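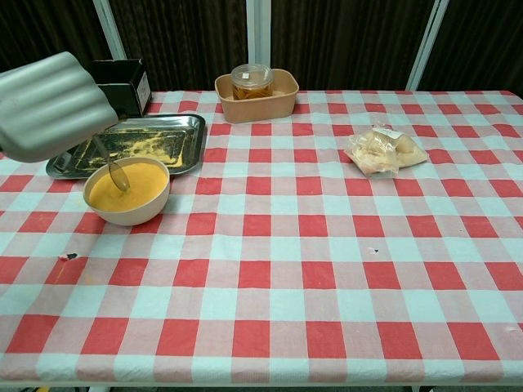

*Photo: Halim Teaching Kitchen, Clatano*

## Unit 2: Flow behavior of liquid foods

Handout revised October 26, 2018. Replaces the March version.

**Definitions.** Viscosity (η) is shear stress divided by shear rate. Units are Pa·s. If η stays constant as shear rate changes, the fluid is Newtonian. Water, thin syrups and most cooking oils are treated as Newtonian in this course.

**Power-law model**

τ = K · γ̇ⁿ

- K – consistency index
- n – flow index
- n < 1: shear-thinning (starch pastes, most purees)
- n = 1: Newtonian
- n > 1: shear-thickening (concentrated raw cornstarch in water)

Apparent viscosity is τ/γ̇ and must be quoted with the shear rate. A value given alone can't be compared with anything.

**Temperature.** All lab readings are taken at 296 K. Let the sample sit in the bath for 10 minutes before the first reading. Gelatinized samples are held for 24 hours, covered, and stirred gently before loading.

**Yield stress.** Some materials do not flow until a minimum stress is reached. The Herschel–Bulkley model adds this term:

τ = τ₀ + K · γ̇ⁿ

Yield stress also affects how much product stays on a surface after draining. Solids left behind should be weighed and entered in the mass balance as loss. 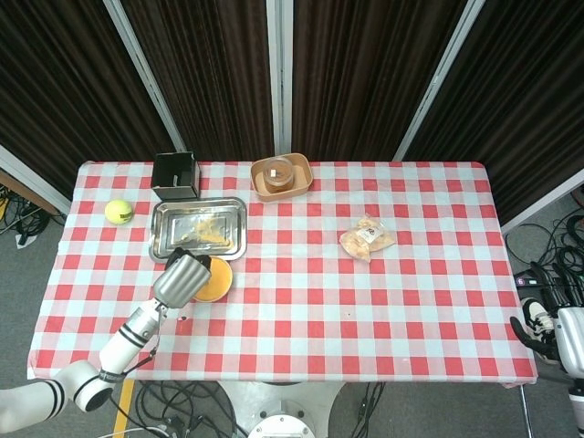

*Fig. 2. Food residue on a stainless-steel tray.*

**Before the next lab:** read the Clernar viscometer manual, section 2, and plot log τ against log γ̇ for the Taltix data set. The slope is n. Report K with its units, Pa·sⁿ.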